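Sorting the Utensils
Kitchen gallery, October

Jeanie Matheson's kitchen has dark wooden cabinets, a white countertop and one table, which is where most of the small jobs get done. One afternoon we went through the chopsticks, forks and spoons.

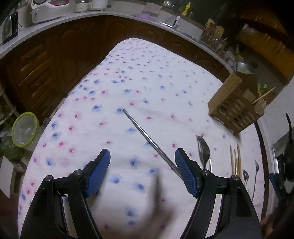 Flowered tablecloth, with a fork, a skewer, chopsticks and two spoons in a row. The dish rack is just beyond them.
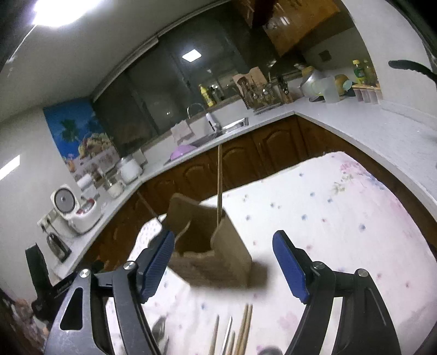
The brown box, with more wooden chopsticks lying on the cloth.

Reading time: 1 min

Jeanie keeps the metal chopsticks apart from the wooden ones. Skewers go in the drawer by the stove. Greer Purves has the list of what is still missing, including two soup spoons.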